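pirkell-flaps

Perception and motion planning for opening and closing cardboard boxes with two arms. The package takes color frames from one fixed camera and two wrist cameras, finds the seam and flap edges, and sends grasp targets to the arm controllers. Maintained by Mairéad Gallagher.

Setup

Both arms must be homed before the planner node starts. Put the box near the middle of the table with the seam between the grippers. 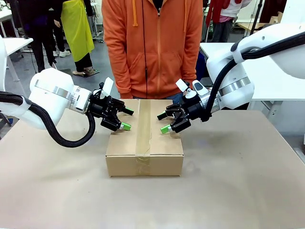
Start barasa first, then the planner. Barasa handles time sync between the cameras and drops any frame set that is more than 16 ms apart. The planner waits for 3 good frame sets before it plans anything.

Flap detection

The detector runs on each wrist view separately and returns an edge line, a grasp point and a score. Flaps seen nearly edge-on get low scores – move the wrist a little and run it again.
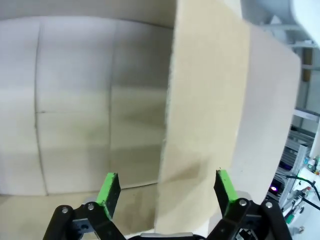
Can I run the detector without the fixed camera?
Set use_fixed to false in the config. Seam finding is turned off in that mode, so closed boxes will be skipped.

Data

The repo includes 344 labeled episodes. Labels are flap edges only, with no masks. Wrist frames are stored as recorded and are not rotated to level.

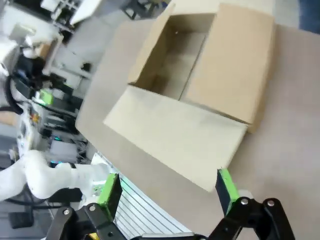

Known issues

Planning times out at 800 ms if both arms are given the same flap. Fix planned for March.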